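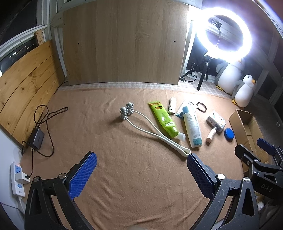
Figure 1. The hand-held gripper with both fingers open, facing the massage roller on the felt-covered table.

Evaluation of a Hand-Held Gripper Kit for Recording Household Tidying Tasks

Student project report
Author: Junpei Kubo
Submitted: August 17, 2023

1. Purpose of the project

The project assessed whether the Dotik hand-held gripper kit, supplied by Cundero, is suitable for use in the second-year practical course on robot learning. The course requires students to record their own demonstrations of simple handling tasks and to prepare the recordings for training. Until now this has been done by guiding a fixed arm by hand, an arrangement that allows one student to work at a time and ties the whole class to a single bench.

The department asked for a written opinion on three matters: how long a new user needs before producing usable recordings, which household objects the fingers can hold securely, and whether the documents supplied with the kit are adequate for students working without close supervision. The quality of any policy trained on the recordings was outside the scope of the work and is not discussed.

2. Equipment and setting

The kit was used as delivered, with no changes to the fingers or the pads. Each gripper has two angled fingers in black plastic, with a blue textured pad on the inner face of the finger. The pads have a fine diamond pattern, which is of some importance to the results given in section 4. Recordings were managed with the Hunby desktop program, for which the department was given a trial licence.

The table was covered with light brown felt. The cloth was left wrinkled on purpose, as a flat surface would have made the task easier than it would be in a home. Lighting came from the room and from a ring light on a tripod at the back of the table. An open cardboard box served as the target for most of the tidying tasks.

The objects were chosen from things commonly found on a bathroom shelf or a bedside table. They included a massage roller with a long curved handle, a squeeze tube, a plastic bottle with a blue cap, a flat packet, a small cylindrical container, a lint roller and a hair tie. No object was fixed in place or marked for tracking.

3. Method

A session consisted of a short practice period followed by a series of recorded attempts. In each attempt the operator picked up one named object and placed it in the box, then returned the gripper to a starting position above the felt. The object was put back by hand in a new position before the next attempt.

An attempt was accepted if the object reached the box without being dropped and the recording opened in the Hunby program without an error. All other attempts were rejected, including those in which the operator had clearly done the task well but the file could not be read. This rule was agreed with the course supervisor before the first session in July and was not altered afterwards.

In total, 70 attempts were recorded and 51 were accepted. Of the accepted attempts, 41 were made with the gripper held in the right hand. The remainder were made with the left hand, at the request of the supervisor, who wished to know whether left-handed students would be at a disadvantage.

4. Results

4.1 Handling of objects

The massage roller was the most dependable object in the set. Its handle could be taken from several directions, and the pads held it without slipping once the fingers had closed. The bottle and the cylindrical container also gave good results when approached across their width. When they were approached along their length they tended to roll, and the operator had to follow them across the cloth.

The flat packet was the least successful object. The finger tips are too thick to slide under it, and most accepted attempts relied on pressing one edge until the packet bent upwards. The hair tie could be lifted only when the felt beneath it was pinched at the same time, and the cloth was then released with a small shake. It is doubtful whether recordings made in this way would be of use.

The squeeze tube was held firmly by the diamond pattern, although repeated grasping in the same place left marks on it.

4.2 Comfort and learning time

New operators needed little instruction. The movement of the fingers follows that of the hand closely, and the practice period was sufficient in every session. Tiredness in the wrist was reported towards the end of longer sessions. Left-handed use was possible but the screw heads near the pivots were found to rub against the side of the thumb.

4.3 Recording faults

Most rejected attempts were caused by dropped objects. Of the rest, 2 were caused by files that stopped before the task had ended. The Hunby program gave no warning in either case, and the fault was discovered only when the files were opened for checking.

4.4 Documents and support

The printed guide covers assembly well and includes clear drawings. The chapter on calibration refers to menu names that do not appear in the current version of the program. A written question on this point was sent to Cundero and a corrected page was received. The guide says nothing about cleaning the pads, which collected a good deal of fibre from the felt.

5. Comparison with the present arrangement

The Mekonnen arm now used in the course gives more exact position data and does not depend on the steadiness of the operator. It is, however, slow to set up and cannot be moved between rooms. The hand-held kit can be carried in one case and made ready by a student alone. For teaching the stages of data collection, the kit is the better choice. For the later unit on control, the arm should be kept.

6. Recommendations

It is recommended that the department obtain the kit for the practical course, subject to the following conditions.

The supplier should confirm in writing that a warning for incomplete files will be added to the program.

Flat packets and hair ties should be left out of the first exercise and offered as optional tasks later in the term.

Sessions should be kept short, with operators changing places between sets of attempts.

A spare pair of pads should be ordered with each gripper, and a soft brush kept with the case.

The recordings and the session notes have been placed in the course archive and may be consulted on request to the supervisor.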